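Packing and Handling Technician, Paper Cups and Sleeves
Plakport Packaging, Test and Packing Section
Civberg site
Reference: 789
Posted: Friday, January 11, 2019

Position summary

Plakport supplies paper cups, ribbed sleeves and countertop holders to coffee counters, canteens and office kitchens. The Test and Packing Section checks how these items behave when they are stacked, nested, pulled apart, set in holders and put in cartons. We are filling one full-time technician position in the section. The work is bench work. It is repetitive and requires steady attention to small differences between one cup and the next.

The technician reports to Laimutė Rebane, section supervisor. The position is hourly and runs on the day shift. It becomes permanent after a trial period of 90 days.

What the work consists of

Most of the shift is spent at a plain light-colored bench with cups, sleeves and holders. A typical job sheet covers one cup size and one sleeve type. The technician clears the bench, sets out the cups the sheet calls for, and works through the handling steps in the order given. Results are written on the sheet after each step and entered in the section log before the break.

Handling steps on a standard sheet:

Standing a single cup upright on the bench and checking that it does not rock.
Fitting a sleeve to the line stated on the sheet.
Placing a cup in a wire holder and taking it out again.
Nesting one cup in another, straight and at a tilt.
Separating nested cups and inspecting both rims.
Stacking to the height on the sheet.
Transferring the stack to a carton sleeve or bag.

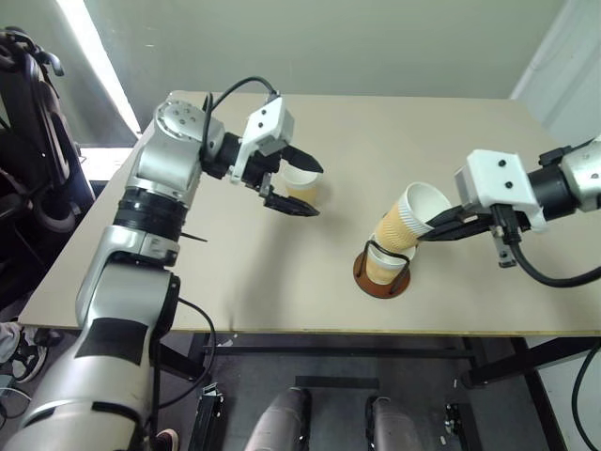
Nesting takes up the largest share of the hours. A cup that enters at a tilt can catch on the rim of the lower cup, and a sleeve can ride up when the upper cup is pushed down. The technician records where contact was made, whether the sleeve moved, and whether the rim shows a crease. A crease of any length is entered as a crease. Do not enter "slight" or "minor"; the log has no field for it.

Holders are treated as part of the set. The current run uses wire holders on a round base. The base must lie flat before the first cup goes in. If it does not, the holder is tagged and set aside, and the sheet is started again with another one.

Packing duties

Two afternoons a week go to packing. Sample sets are made up for customers and for our sales office, each with cups, sleeves and a printed card. The Fanel line is packed in cartons of 121 cups, with one cup from each carton kept back as a reference. The Wiegand line is packed by the sleeve and labeled by hand. In the last quarter the section made up 1,377 sample sets. The technician is responsible for the correct cup in the correct carton, for tape placement, and for a legible label.

Cups returned from a handling sheet are never packed. They go in the paper bin at the end of the bench, or in the marked tray if the sheet asks for them to be kept.

Bench rules

Hands are washed and dried before each sheet. Gloves are worn for packing but not for handling steps unless the sheet says so. Cups are picked up by the body, below the rim. Two cups standing on the bench at the same time must be far enough apart that either can be lifted without touching the other. Drinks, food and personal items stay in the lockers. Fresh cups are taken from an opened carton in order, from the top of the stack down, and an opened carton is closed again when the sheet is finished.

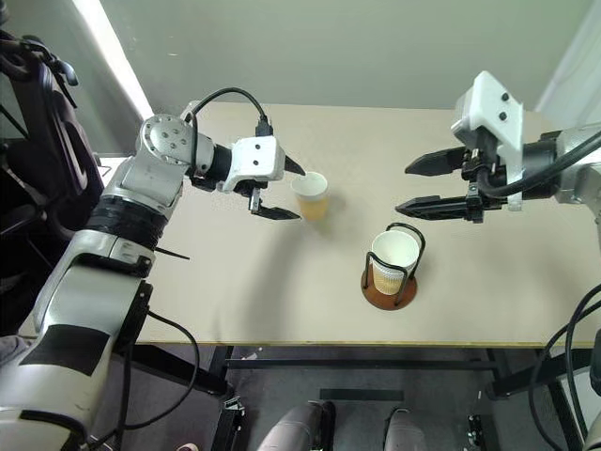 Spacing is checked by the supervisor from time to time and is the most common reason for a sheet being sent back. Applicants who have worked in a kitchen or a shipping room will find this easy enough to learn, but it does have to be learned, and the first two weeks are given over to it. A new technician works through practice sheets during this period and the results are not entered in the log.

Required

High school diploma or equivalent.
One year of work in packing, inspection, food service supply, or a similar setting.
Ability to stand at a bench for up to four hours with scheduled breaks.
Clear handwriting. The job sheets are on paper.
Basic spreadsheet use: opening a file, entering values in the right column, saving.
Ability to tell the shades of tan and brown used on our sleeves from one another. A short color check is part of the interview.
Ability to lift a full carton from floor to bench height.

Useful but not required

Experience with paperboard, molded fiber or other light packaging.
Experience writing or correcting work instructions.
Forklift license. The section has no forklift, but the warehouse sometimes asks for cover.

Hours and pay

Monday through Friday, 7:00 a.m. to 3:30 p.m., with a half hour for lunch and two paid breaks. Overtime is rare outside June, when the summer orders are made up, and is paid at time and a half. Vacation requests for June should be turned in early. The starting rate is set by the site pay scale and depends on experience; the scale is sent to every applicant invited to interview. Work shoes and gloves are supplied. Parking is free. The bus stop is at the main gate.

How to apply

Send a resume and a short letter, one page at most, to the Civberg personnel office and put reference 789 at the top of both. State the date on which you could start. Name two people who have supervised your work and can be reached by telephone. Do not send original certificates.

Interviews are held on site and take half a day. They include a talk with the supervisor, the color check, and one practice sheet at the bench with 12 cups. The practice sheet is not timed. It is read for completeness and for agreement between what was done and what was written down. Applicants are asked to wear closed shoes and to leave rings and bracelets at home.

Applications are read in the order received. The position stays open until filled. Questions about the work itself can be addressed to Laimutė Rebane through the personnel office; questions about pay and benefits should go to the personnel office directly.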